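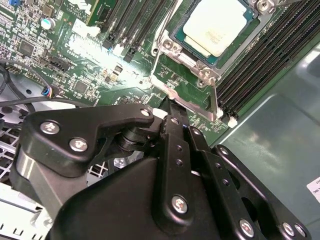 Inside a Computer: The Board, the Processor and the Socket

Brademport Museum of Science and Industry
Learning Pages for Young Readers, ages 8 to 11
Page last reviewed 21 August 2019

Most people see only the outside of a computer. They see the screen, the keyboard and perhaps a metal box under the desk. The parts that do the work are inside the box. This page explains what some of those parts are called and what each one does.

What is a motherboard?

The motherboard is the large flat board inside a computer. Many motherboards are green, although they can be made in other colors. All the main parts of the computer are joined to it in one way or another. Some parts are pushed into slots. Others are attached with screws, or connected by wires and cables.

Thin lines of copper run across the board and through the layers inside it. These lines are called traces. Electricity moves along the traces from one part to another, much as cars move along the streets of a town. A trace may be thinner than a hair, and a large board has a great many of them.

What is a processor?

The processor is the part of the computer that follows instructions. Its full name is the central processing unit, and people often shorten this to CPU. When you press a key, click on a picture or play a song, the processor carries out the steps that make it happen. Each step is very simple. It may add two numbers together, or check whether one number is larger than another. The processor does these small jobs so quickly that they seem to happen all at once.

The working part of a processor is a thin piece of a material called silicon. It breaks easily, so on many processors it is covered by a flat lid made of metal. The lid is called a heat spreader. Letters and numbers are usually printed on it to show which kind of processor it is. These markings can become hard to read when a processor has been used or handled for a long time.

Under the lid is a thin base, which is often green. The underside of the base carries the contacts that let electricity in and out.

What is a socket?

A processor is not simply laid on the motherboard. It sits in a holder called a socket. The socket has its own set of contacts, and every one of them must meet the matching place on the processor. If a single contact is bent or dirty, the computer may not start.

Around many sockets there is a metal frame. The frame presses down on the edges of the processor and keeps it still. A long, thin lever is often fitted beside the frame. When the lever is pushed down and hooked into place, the frame is held tight. When the lever is let go, the frame can be opened and the processor can be lifted straight up. Some large sockets use two levers, and some use screws.

A processor fits its socket in only one direction. Makers put a small triangle in one corner, or cut small notches in the edges, so that a person can tell which way it goes. It should never be forced.

What are the long slots for?

The long, narrow slots near the processor are for memory. Memory holds the information that the computer is using at that moment. A school desk is a good comparison. The books on top of the desk are the ones you are reading now, and the books on the shelf are kept for later. Memory is like the top of the desk. When the computer is turned off, most of this memory is cleared.

Memory slots are placed close to the processor on purpose. Electrical signals travel very fast, but a short path is still quicker than a long one.

Computers that are built to serve many people at the same time are called servers. They often have more memory slots than a computer used at home.

Why do processors need cooling?

A processor gives off heat while it works. If it becomes too hot, it will slow down or switch itself off. For this reason a block of metal called a heat sink is usually placed on top of the heat spreader, with a soft paste between them. The paste fills tiny gaps and helps the heat pass through. A fan then blows the warm air away. The heat sink has to be taken off before anyone can see the processor underneath.

Try this with an adult

Place a metal spoon and a wooden spoon in a cup of warm water. Wait for 2 minutes, and then touch both handles. The metal handle will feel warmer. Metal carries heat well, and wood does not. This is one reason heat sinks are made of metal.

Staying safe

Do not open a computer at home without an adult. A computer must be switched off and unplugged before its case is opened. The power supply, the metal box where the power cord goes in, must never be opened at all.

Words to remember

Heat spreader: the flat lid on top of a processor.
Lever: a bar that is pushed or pulled to hold or release something.
Memory: the part of a computer that holds information while it is in use.
Motherboard: the main board that joins the parts of a computer.
Processor: the part that follows instructions.
Socket: the holder for the processor.
Trace: a thin copper line that carries electricity across a board.

Teachers may print this page for use in the classroom.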